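Rumisari Bench Guide – Section 7: Recording a Toast Trial
By Jeanie Baxter
19 Nov 2020
Reading time: 2 min

Do Section 6 first. The learning method is only as good as the trials you feed it, and it has already eaten plenty of bad ones.

1. Start Toltent and load the task file "toast".

2. Check the fingers on both hands. Look for lifting pads and loose screws, then curl and straighten each finger from the console. 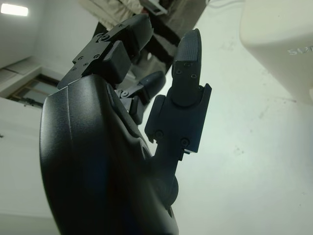
Fig. 7-1. Fingers and fingertip pads, from the wrist camera.

Note: A loose fingertip will not stop a trial. It will quietly teach the policy to be clumsy, and you will find out in October.

3. Set the tray to the right of the toaster, at a slight angle. Change the angle between trials. A policy trained on one neat angle learns that angle and nothing else.

4. Raise both hands clear of the toaster and start recording.

CAUTION: The slots get hot. Keep the fingers out of them while the elements glow, and keep your own out too – we stock spares for only one of these.

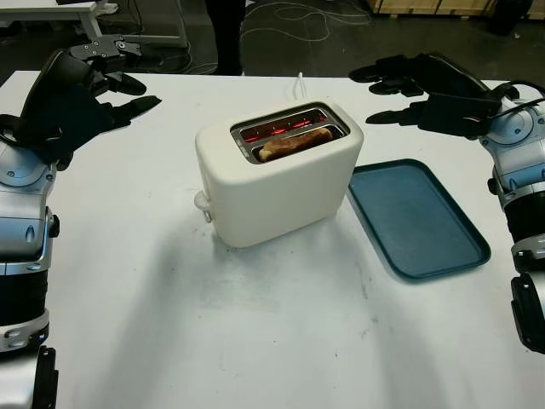
Fig. 7-2. Hands raised, bread in the front slot, elements on.

5. Run the trial to the end, even an ugly one. Mark it pass or fail in Cowie before starting the next.

Note: Our first policy used 67 trials, all passes, and froze whenever the bread sat low. Adding the failed grasps and their recoveries fixed most of that. The set now holds 786.

Comments

Gillespie Chisholm: Step 5 should say what to do when Cowie drops the label. Mine lost trial 7 twice.

Jeanie Baxter: Type it in again – a third time, if need be. Fix is on the list.

Furby: Does a bagel count as a new task?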